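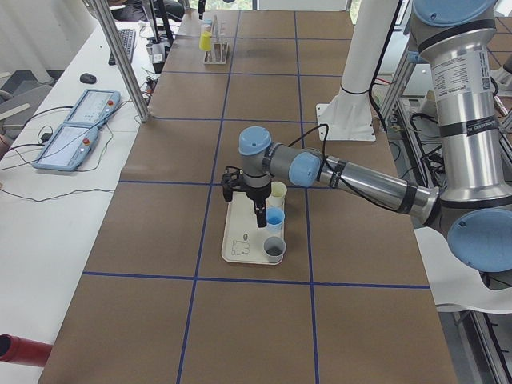
How do I sign the condolence book for the late mayor of Amham?

Seltley
New member

I live out of state but would love to leave a few words. Is there an online book, or only the one at town hall?

Bach
Member

Mail a card! Town hall takes them.

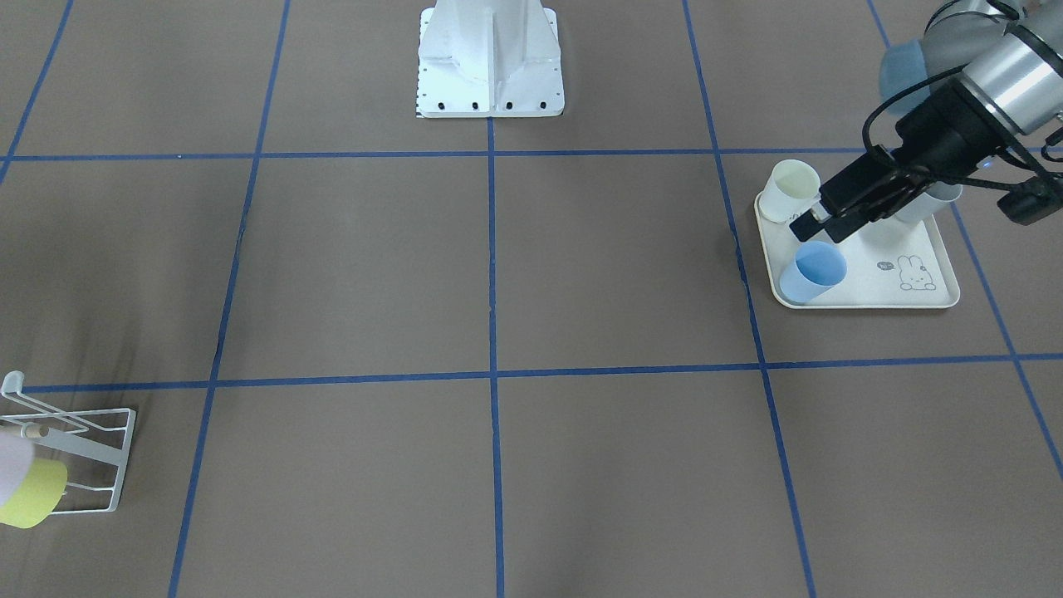
Fernow
Community Helper, 1,000 posts

Yes, there's an online book too, and it's lovely! Go to the town website, click "Messages" and write up to 15 lines (I used 12). It stays open until Saturday, June 4, 2022. Please do sign, the family reads every page!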